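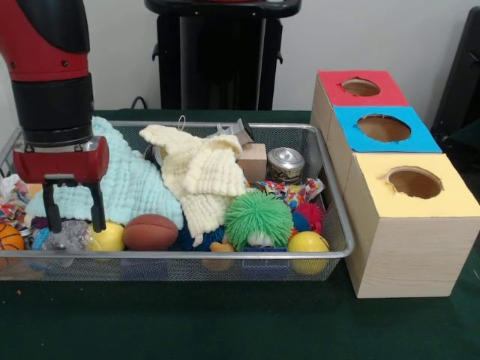 Bunura Opens Collection of Cluttered-Bin Examples for Its Jundeo Learning System

Toys, cloths and crinkly packaging make up the material for the second stage of the project

September – Bunura, a developer of software for robot arms, has started the second collection stage for Jundeo, its learning system for picking single objects out of mixed and crowded containers. The work is being done at the company's Pinheiro lab and will run for 6 weeks.

In this stage, people guide a robot arm through a sorting job, one object at a time. The arm takes an item from a wire-mesh bin full of toys and other small things and releases it over one of three boxes with round holes in their tops. The arm's movements are recorded along with video from the cameras. The recordings are then used to train Jundeo to do the same job without a person guiding it.

"The first stage used rigid objects with space between them," said Guido Caputo, who leads the Jundeo project. "That gave us a system that could pick up a block from a table. Customers asked us about bins where things lie on top of each other, and for that we had to go and get different examples."

The bin

The objects were chosen for how they behave in a gripper. Smooth balls roll away when they are touched off center. Spiky rubber balls can be gripped well, but their spikes bend and the fingers may close further than expected. Clear plastic changes shape and is hard to make out on video. A toy football can be picked up easily across its width and very poorly along its length.

Two thin cloths, one cream and one in a pale blue-green, are part of the set for a different reason. They lie over other objects and hide some of them. An operator may have to take hold of a cloth by a fold, lift it and set it down elsewhere in the bin before the next toy can be reached. These moves are recorded and labeled separately.

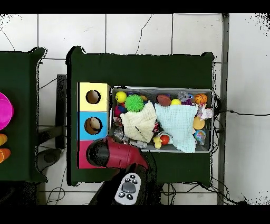 The full library for the stage holds 88 objects. Only part of it is in the bin at any one time, and the mix is changed between sessions. Operators are told not to arrange the contents neatly. They tip the objects in, spread the cloths over them by hand and begin from whatever layout results. Between tries the bin is left as it is, so each pick starts from the disorder made by the one before.

"You don't want every cloth folded the same way," said Martim Patrício, who runs the daily sessions. "In the first few days we could see that people were tidying up without thinking about it. We changed the written instructions and threw out the recordings from those days."

How a session works

Each session has one operator and one session lead. The operator moves the arm with a hand controller. The session lead reads out the next target from a list, such as "yellow ball" or "football," and names the box it should go to. The lead also marks the start and finish of each try and notes any problem.

A try counts as complete when the object has dropped through the hole in the right box. If an object lands on the edge of a hole, the operator may push it in with the closed gripper, and the try is kept with a note. If it falls on the table, the try is marked as a drop. Drops are also kept. Bunura uses them to train the part of Jundeo that judges whether a grasp is holding.

The colored tops let the lead name a box in one word, and the same words go into the written instruction stored with each recording. The boxes are moved to a new place on the table at set points in the schedule. This is meant to stop the system from learning a fixed path from the bin to a fixed spot.

Operators work for 2 hours at most before handing over. Abundio Alvarado, who has worked as an operator in both stages, said the mixed bin is slower than the earlier material.

"With a block I know what I'm going to do before I start moving," Alvarado said. "With the cloth I go in, I see what comes up with it, and then I decide. Sometimes I lift the cloth and the ball I want is rolling the other way. I follow it and try again, and all of that is in the recording."

Views of the work

Video is recorded from more than one side. A fixed view from beside the table shows the height of the fingers over the bin and how deep they go between the objects. A view from above and behind the arm shows the layout of the bin and the boxes together, including things that the arm itself hides from the side. The recordings are lined up in time, so that a picture from one view can be matched with a picture from the other and with the position of the arm at that moment.

Jundeo gets no 3D models of the objects and no list of where they are. It works from the camera views, the arm's own joint readings and the written instruction. Bunura says this is closest to what its customers can offer, as most of them handle goods that change from week to week.
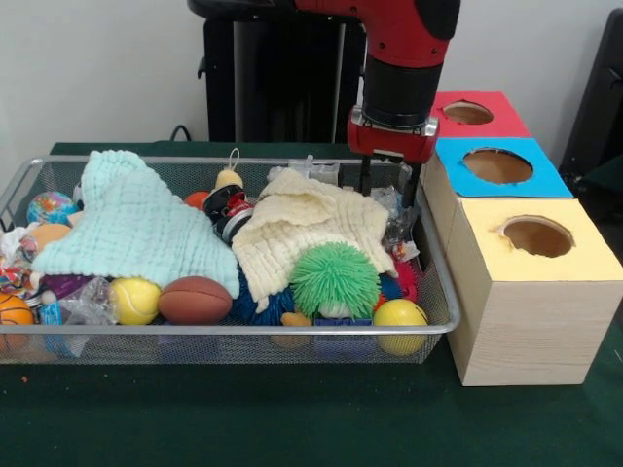 Checking the recordings

All recordings are reviewed on the next working day with Ciranitz, Bunura's in-house review tool. Ciranitz plays the views together and flags tries with missing frames, long pauses or an instruction that does not match the object picked up. A reviewer then accepts the try, corrects its label or rejects it.

Afonso Teixeira, who is responsible for data quality at Bunura, said label mistakes are the most common fault so far. The library has several yellow balls and more than one spiky ball in green, and a short instruction does not always say which one is meant.

"We had a choice to make there," Teixeira said. "We could give every ball its own code name, or we could leave the instructions the way people talk. We left them. If the instruction says 'yellow ball' and there are two, then either one is right. The reviewer has to know that, and so does the scoring."

Pauses are handled in a similar way. A short stop above the bin while the operator looks for the target is kept. A stop caused by a conversation or a controller fault is cut out, and the try is split or rejected – the session lead's notes decide which.

Testing and next steps

Bunura will train Jundeo on the new recordings at 4 points during the stage, and not only at the end. After each round the arm will be run on its own with a bin mix that was left out of training. The results will be used to decide which objects and which kinds of moves need more examples in the remaining sessions. Lifting a cloth off a target and picking up clear plastic are expected to need the most.

"I would sooner find out early that we are short on something," said Jaime Barreto, head of customer projects at Bunura. "Two of our customers sort returned goods by hand today. A returned item comes in a bag, or under other items, or half out of its packaging. If we can't deal with a cloth over a ball, we have no business telling them we can deal with that."

Customers will not receive software from this stage directly. A test version of Jundeo for mixed bins will be offered to existing customers after the final training round has been reviewed. Bunura has not set a price for it.

The lab is also preparing a smaller set of recordings for outside use. It will contain complete tries and drops, with instructions and reviewer labels. Terms for access are being drawn up, and research groups can already ask to be told when they are ready.
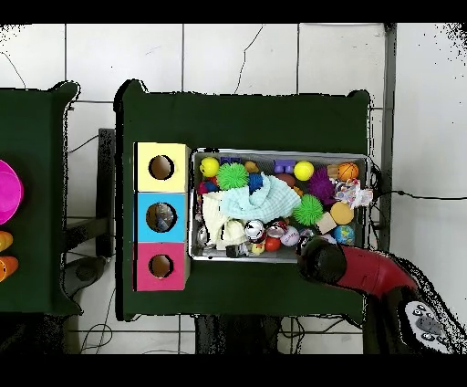

The robot arm over the toy bin at Bunura's Pinheiro lab, with the three sorting boxes to the left.

About Bunura

Bunura develops learning software for robot arms used in sorting, packing and returns handling. Its products include the Jundeo learning system. Collection and testing are carried out at the Pinheiro lab.

Press contact

Requests for interviews, lab visits and further pictures can be sent to the Bunura press office, attention Jaime Barreto. Visits during collection sessions are possible in the afternoon, after 2 p.m., and must be arranged ahead of time.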